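Rukent twin-arm bench kit: flat-pack assembly review
Victor Mohamedi, January 8, 2019

The Rukent kit is sold as two arms, two grippers, a control box and a software licence. The price as tested was £3,000 per arm, with the control box included. Rurnance, the bundled task software, comes with ready-made routines for folding, sorting and light assembly. I ignored the first two. Folding tests flatter most machines, and light assembly is closer to what a small shop floor would want.

The job chosen was a white plastic item with push-fit legs, worked on over black sheeting. An adult can do it unaided without reading the leaflet. For a pair of arms it is a fair test: long parts, slippery surfaces, and sockets that tolerate very little tilt. 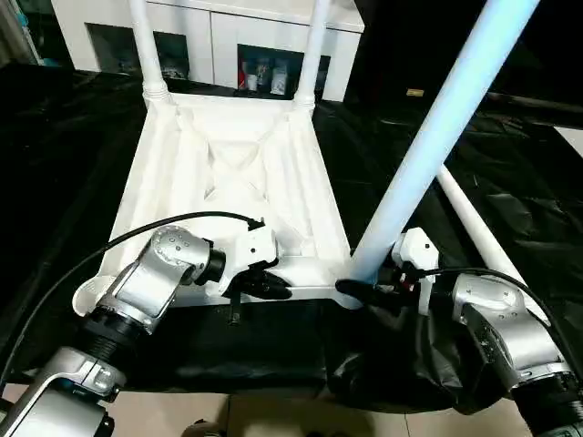 Leg work on the upturned chair, left gripper on the near edge of the seat.

Setting up took most of a morning. Both arms must be bolted to the same base and calibrated against each other, and the manual covers this in a single page. Calibration drifted twice during the test period. Rurnance reports drift as a number with no unit, which the Ashby support desk could not explain to me either.

Holding is the strong point. The grip on flat moulded edges is firm, and the force limit can be set in 9 steps. I settled on the fourth.

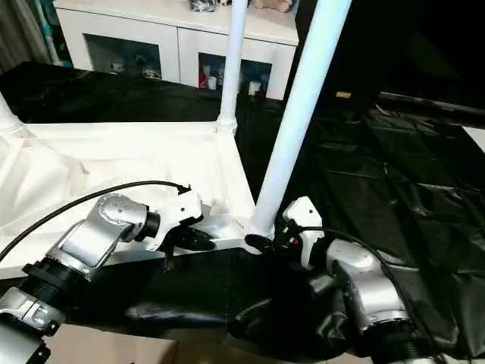 Insertion is weaker. The software assumes that a leg is straight in the socket once the arm reports the correct angle, and it makes no allowance for the part flexing between gripper and tip. A person feels the leg bind and wriggles it. Rurnance pushes, reads a force spike, backs off and repeats the same push from the same position. After three attempts it stops and asks for help. A search pattern can be scripted by hand, and with one in place my success rate improved a good deal, but a buyer should not have to write it.

Speed is poor. The fastest complete run took 30 minutes, against roughly two for me. 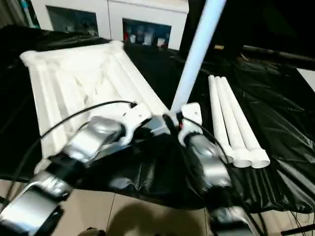

Both grippers on one pole, with three more tubes on the sheet to the right.

Long parts expose a second fault. When both arms share a load, one is meant to lead and the other to follow. The follower lags, and the part twists slightly in the fingers. The rival Heta kit handles this better, though it costs £2,000 more and its fingers are too short for anything bulky.

The fingers themselves are well made. They close evenly on round stock, and I found no marks on the plastic afterwards at the fourth force setting. At the seventh there were faint dents near the collar. Replacement pads are promised for March.
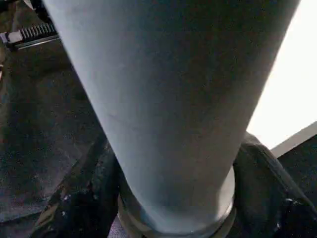 Verdict

As a household machine, no. It needs a fixed bench, a patient operator and parts laid out within reach. On a shop floor it could earn its place as a second pair of hands, holding work steady for a person who does the fitting. Unattended assembly of even simple furniture is beyond it in the current release.

Build: good
Grip: very good
Insertion: poor
Software: fair
Documentation: poor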